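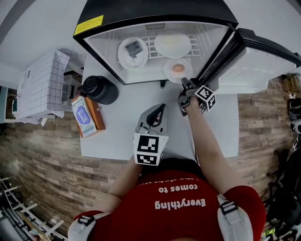 Threads > Food and kitchen > Breakfast

1/ In my first winter in Hirkerthorpe I could not boil an egg. I was 34 and I had a diploma. Every egg was gray inside or it was running over the plate. So I started to write down the minutes.

2/ I live now at 1540 meters, in Pilau. Water boils at a lower temperature when you live high. Nobody at the market explained me this, I had to read it. My old eight minutes are not enough for a firm yolk here.

3/ In Pilau I give 11 minutes for a medium egg from the fridge, put into water that already boils. For a soft one I give 8. Please do your own test, your pot is different from my pot.

4/ My cousin lives at 3000 meters and she says she simply waits until she is bored. I respect this method but I can not recommend it.

5/ Cold water after. I put the eggs in a bowl with ice and I go to feed the cat. If I skip this, the egg continues to cook and the shell sticks to it.

6/ Very fresh eggs are hard to peel. I buy on Wednesday from the Gbeho farm stand and I boil on Sunday. For frying I use them the same day.

7/ Someone asked about salt in the water. I tried with and without for one month, in November. I did not notice any difference in the peeling. I still put salt, my mother did it.

8/ The small steam cookers for eggs are also good. You measure the water with the cup and it rings when it is ready. Mine rings too loud for my neighbors.

9/ Tomorrow I will write about the bread from Sterkero, the dark one with caraway. It is very good under a sliced egg with a little mustard.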